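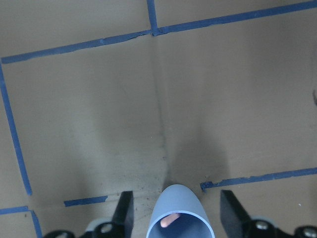
Blue painter's tape on cardboard, divided into zones.

I moved my spare parts storage to a zoned layout in March, and I have now used it long enough to write up what worked. The old system was alphabetical. Alphabetical order is fine for books and poor for hardware, as it puts washers at one end of the shed and the bolts they belong to at the other.

The new layout sorts by job. Plumbing fittings live together regardless of size, and so do electrical connectors, fasteners and bike parts. Each job gets one shelf. Within a shelf, small items go in drawers at the front and bulky ones sit behind.

The drawers are Skilov units, 28 to a cabinet. I removed the dividers from 19 of them. The dividers are 2 mm too short for the drawer body, so small washers migrate underneath and end up mixed with the next size. If you need the divisions, a bead of silicone along the bottom edge fixes it. Leave it overnight to cure before loading.

The shelving is Flurkerside, the bolted kind. Do not trust the printed load rating with the shelves at their widest spacing. Mine bowed visibly under paint tins, and I added a centre brace to the lower two. The paint has gone to the floor anyway.

Labels took longer than the shelving. I tried Erell vinyl tape first and the adhesive let go in the heat. Plain paper under clear packing tape has held up better and costs next to nothing. Black marker, capitals, one noun first: ELBOW, BRASS, 15 MM. The noun goes first so you can scan down a column without reading the whole label.

The remaining problem is the unsorted tub. Every system has one. Mine gets emptied on Thursday evenings, and anything still unidentified after six weeks goes to the scrap metal bin. So far I have regretted one item, a left-hand thread adaptor for the grinder.

Still to do: the timber offcuts, which are stacked by length and should be stacked by thickness. Also the colour coding on the bike shelf, where grey and silver are too close to tell apart under the fluoro.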